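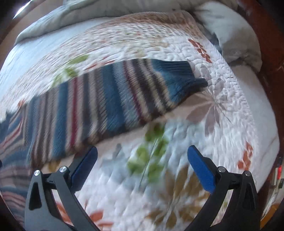
The Toltden clothing swap has moved to the old library hall on Bonley Street and will open its doors again on Monday at 10 a.m., with knitwear as the main focus this season. Organizers are asking residents to go through their closets over the weekend and bring sweaters, cardigans and scarves in wearable condition. Striped knits are welcome along with plain ones, such as a sweater in bands of teal blue, cream, dark brown and gray with thin lines of dark red, laid out on a quilted bedspread with a flower print. Small pulls and light pilling are fine. Items with moth holes or broken zippers will not be taken.

The last swap, held in Cluvcombe in July, drew 123 people and took in some 300 pieces of clothing. Most of it was summer wear, and the rack for sweaters ran out before noon. This time the hall will have two long tables for knits only, sorted by adult and children's sizes.

Clothes should be washed, fully dry and folded flat. Heavy knits can stretch on hangers, so there will be no hanging space for them. Tags with the size written in are available at the door for pieces that have lost their label.

Each visitor gets one token per item handed in, up to a limit of 38. Tokens from the July swap are still good. People who have nothing to bring can buy tokens at a dollar each, and that money goes toward the hall rental.

A mending table run by the Nseir yarn shop will be open until 3 p.m. Visitors can have a loose cuff or hem stitched down while they wait, or pick up leftover yarn to match at home. The shop has set aside 100 small skeins for this, mostly blues, browns and creams.

Drop-off starts at 8:30 a.m. at the side entrance. Parking behind the building is free until 5 p.m. Anything left on the tables at closing will be boxed and taken to the Cluvcombe thrift store.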